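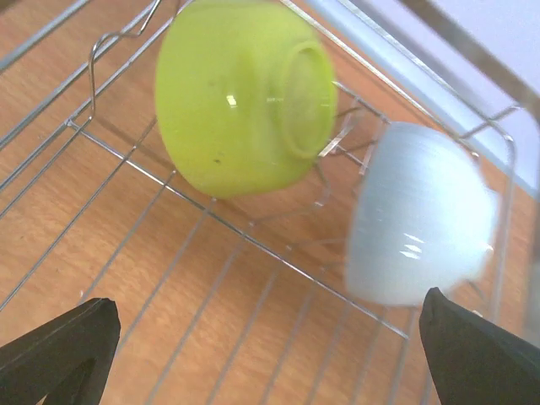

Page last changed: 29 Apr 2022
By the Wosura opinion desk

Teaching a robot to do dishes is mostly a matter of finding out how badly you do them yourself. I drove the arm at Flarnulby by remote control for 102 runs, bowls and a wire rack, and I now hold views on bowls.

My complaint is with the people who want every run clean. They throw out the fumbles and keep the 16 pretty ones, and then wonder why the machine goes to pieces when a bowl lands on its side. Mine land on their sides at home too. Keep the fumbles, I say, and keep the fix that came after.
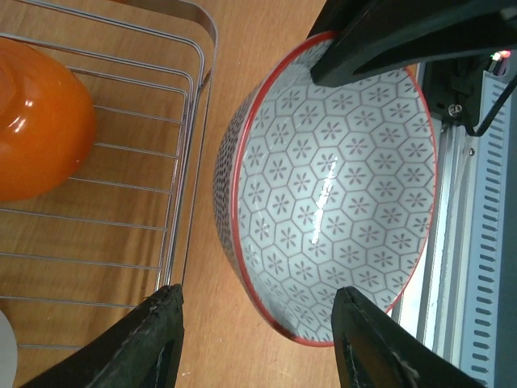
Who gets to hold the controls

Someone patient, please. The expert racks fast and teaches haste. I rack like a man defusing soup, and I'd hire me.

We use cookies. Accept / Manage

Related
- Clinine and the folding problem
- Letters from December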